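Geto lid box set: collection notes from the Preveck room

The lid box set passed its first target this month, with 972 episodes accepted into the Geto training pool. The task is short. The operator starts with both hand-held grippers clear of the box, opens or closes the lid, moves an item in or out of the tub where the task card calls for it, and returns to a clear position. Each episode is recorded as three synchronized video streams, one from each gripper and one from the head, plus finger opening and tool pose at 70 samples per second.

The start position has been the main source of rejected episodes. The policy needs to see the approach, and an operator who begins with the fingers already over the tub gives it nothing to learn from. The current rule is that the fingers are open, the table between them is bare, and the box is no nearer than the far part of the gripper view. 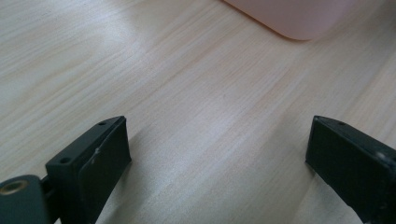
Changes to the start and end check

The check used to run on tool pose alone. It now also looks at finger opening for the first 2 seconds of each episode. If either gripper is closing in that window, the episode is flagged and goes to manual review. Episodes collected before the change have been run through the new check as well, and the ones that failed were moved to a separate folder on the Gwynne server. Please do not train on that folder. It keeps the old episode numbers, so a script that globs by number will pick it up.

Two hands, one box

Most of the useful variation in this set comes from how the work is divided between the hands. In a typical episode with the lid up, one gripper works at the opening of the pink tub while the other stays low, near the tabletop and well off to the side.

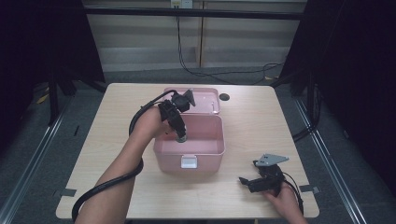

We had been asking for a strict left-right alternation, and this was dropped in September. It produced a pause of fixed length at each handover, and the Paltaneo baseline copied the pause faithfully. Operators now choose the working hand themselves, and the card only states the final condition of the lid. Handover times are more spread out as a result, and the pause no longer shows up in rollouts.

Box placement is still changed by hand between blocks. The box stays on the table in every episode, but its distance and angle are set from a printed list so that the position does not drift toward whatever is comfortable for the operator. This matters for the gripper views in particular. At the start of an episode they may contain only a lower corner of the box at the top of the image, and the model has to find the rest. 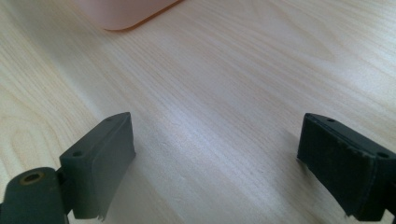
Pad wear is logged at the start of each block and entered in the session sheet under "fingers." A worn pad changes both the grip and the look of the lower part of the gripper view, so the entry should be made even when the pads are left in place. Replacement is decided per finger — the two sides of a tool do not have to be changed together.

The next block adds closing from a half-open lid. Task cards are in the usual directory, and the calibration files from the last block remain valid until a camera mount is moved.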